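Litwood Grasp Benchmark: Frequently Asked Questions

What does the benchmark measure?
Litwood measures how well a wrist-camera policy picks a named object from a crowded household counter. The policy receives one line of text and the live wrist view. No depth sensor or object model is used.

How many trials were run?
Each policy was run for 200 trials. The Tullel policy completed 198 of them without a safety stop. The two stopped trials are scored as failures.

Why are unrelated objects placed together?
Mixed clutter keeps the policy from guessing a target by room type. A counter may hold toothpaste tubes, a PORLEX box, metal cans and an open rice cooker at once – the text prompt is the only cue to which item is wanted. 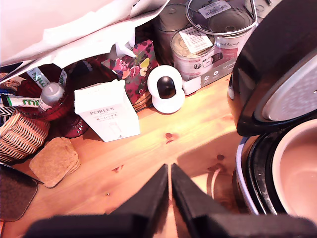
What counts as a successful grasp?
The target must be lifted clear of the surface and held for three seconds. Contact with other objects is logged but does not change the score.

Was the policy trained on the test objects?
No. Test objects were held out by instance. Some categories, such as cans and boxes, do appear in the Prullcombe training set.

How does Tullel compare with the baseline?
The Khosravi baseline succeeded in 94 of 200 trials under the same prompts and layouts. Per-category results for both policies are in the results table.

Can I submit my own policy?
Yes. Submissions must accept the standard wrist view and return gripper poses at 10 Hz. Logs are required for every trial, including stopped ones.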